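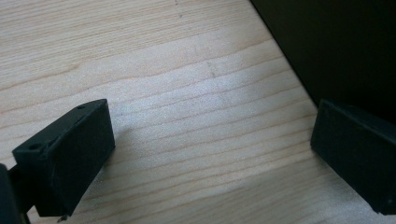

Figure 1. Two black gripper fingers over the pale wood surface.

Making a Comedy Podcast from Nothing: Our Report on "Lellotar"
Lai-ching Tam, Media Production project

When our group first sat down to choose a project, I was the only one who wanted to do a podcast, and it took me most of a lunch to talk the others around. I had grown up listening to two-host comedy shows in the back of my mother's car, and I wanted to find out how much of that easy, rambling friendliness is planned. We named ours Lellotar, after a misheard lyric, and kept the name because we all laughed every time we said it.

We made 12 episodes between February and May. Each one had two hosts, a guest when we could get one, and a closing game called Orero in which the hosts had to argue for the worse of two jokes. The first episode ran 85 minutes, and I am sorry to report that I loved all of it. My classmates, who had to listen for feedback, were kind but clear. After that we cut hard and aimed for half an hour.

Planning turned out to matter more than I had expected (my partner Erard would like it noted that he said so in week one). Our best episodes started from a single page of notes with four topics on it and one story each host had promised not to tell the other beforehand. You can hear the difference! When a laugh came as a surprise, we left it in, even if somebody bumped the microphone.

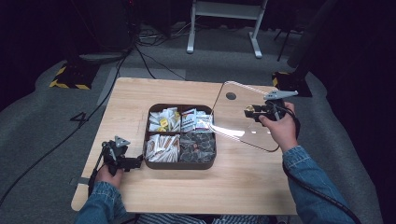

Figure 2. Divided tray with packets, and a clear acrylic sheet beside it.

At the end of May we sent out a survey and got 111 replies, far more than we had hoped for. Most people found us through a friend, and hardly anyone through the posters we spent a whole evening drawing. The guest episodes were the favorites, especially the one with the school's improv club. Several listeners asked for shorter introductions, and I have to agree with them.

If I did it again, I would record a trial episode before announcing anything, and I would ask guests much earlier, as four of them had to cancel during exams. I would also keep Erard as a host for as long as he would let me.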